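Two weeks with the Stomia tablet

10 February 2023

I bought the Stomia to replace a tablet that was six years old and had started switching itself off whenever the battery dropped below a third. I paid for it myself and nobody at the company knows I have one. I have used it every day for two weeks, mostly for reading, email and drawing rough diagrams, so this is a report from that sort of use. I don't play games on it and can't tell you how it copes with them.

Setting it up

The box has the tablet, a short cable and a leaflet. There is no charger. My old one worked but was slow, so I bought a 40 watt plug and it now fills up over lunch.

Setup took longer than it should have. It wants you to make a Stomia account before it will do anything, and the option to skip this is in small grey text at the bottom of the second page. After that it downloaded an update and restarted twice. My notes came across from the old tablet without trouble. My bookmarks did not, and I ended up exporting them to a file and emailing it to myself.

Screen and battery

The screen is good indoors. Text is sharp and the lowest brightness is low enough for reading in bed, which the old one never managed. Outside it is hard work. I tried it on a bench in Tranby at midday and gave up after a page or so.

Battery life is fine. I charge it every second night and have not run out yet. The back gets warm on long video calls, though never so much that I wanted to put it down.

The pen

The pen is sold separately and I nearly didn't bother. I'm glad I did. It keeps up with my handwriting, and resting my hand on the glass doesn't leave stray marks. It does roll off tables — there is no flat side and no clip — and I have already picked it up off the floor more times than I would like.

I draw in Duda, which is free for up to 4 notebooks and asks for a subscription after that. Bradley Marsden left a comment on my last post suggesting I try it, so thanks for that. It exports to PDF properly and the pages come out the right size.

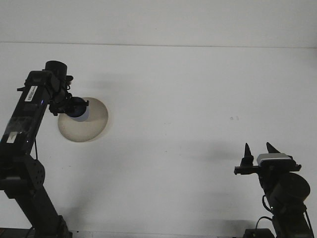
Things I don't like

The volume buttons are on the short edge, so they swap over in your head every time you turn the tablet round. The speakers are both on the same side and I cover them with my hand in landscape. Notifications from the Stomia shop app can be turned off, but they came back after the last update and I had to do it again.

The case is a separate purchase too. I went for a plain one from Wernetholm, and it fits well apart from being a bit tight round the camera.

Would I keep it?

Yes. It does what I bought it for and the old one has gone in a drawer. If the March update sorts out the notifications I'll add a note to this post.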